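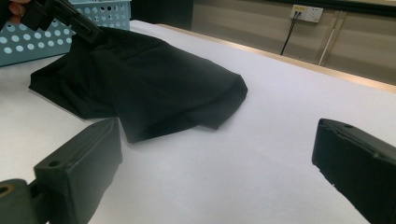 Black cloth on the white table, one corner up.

1/ OK the choir robe drive at Nyamweya Chapel is officially open and I am so excited to tell you about it! Long thread, get some tea.

2/ We have 33 singers now. When I joined in September we could all fit on the front two benches, and now the altos spill into the side aisle (I'm an alto, I'm the one spilling).

3/ The robes we've been sharing came from the old Dendura congregation when they merged with us. Lovely heavy things, but the sleeves are going and the tall guys in the bass row look like they borrowed them from their little brothers.

4/ Mwajuma Makori has drawn up a new pattern and it's so good. Plain yoke, wide sleeve, a hem you can let down later. She learned to sew vestments from her aunt and she's teaching anyone who wants to come on Thursday evenings after prayers.

5/ If you'd like to give: one robe's worth of fabric and thread is $33. Half a robe is great. A spool of thread is great! Put it in an envelope marked ROBES and drop it in the box by the side door, or hand it to Brian Chege after either service.

6/ Brian also has the list if you want your gift made in memory of someone. He'll write the name on a cloth tape and it gets stitched inside the collar. My grandmother's is going in one of the alto robes and I teared up a bit just filling in the slip.

7/ So far we've raised $226, and we only announced it on Sunday!! Thank you thank you. Two families gave together and asked to stay unnamed, so I'll just say I love you both.

8/ Got time but no cash? We need hems pressed, buttons sorted, and a ride for the ironing boards from Nurnia (they're in my cousin's garage, any car with a fold-down back seat will do).

9/ The old robes will be mended and passed to the children's choir at Zeto, who have been singing in their school sweaters. Their director cried on the phone and then so did I.

10/ Rehearsal is still at 6:30, side door, bring your blue folder. We're doing the slow Magnificat again and the descant is finally coming together, sopranos you are killing it

11/ Somebody asked if the collars will be white or gold. White! Gold stoles for Easter if there's money left over.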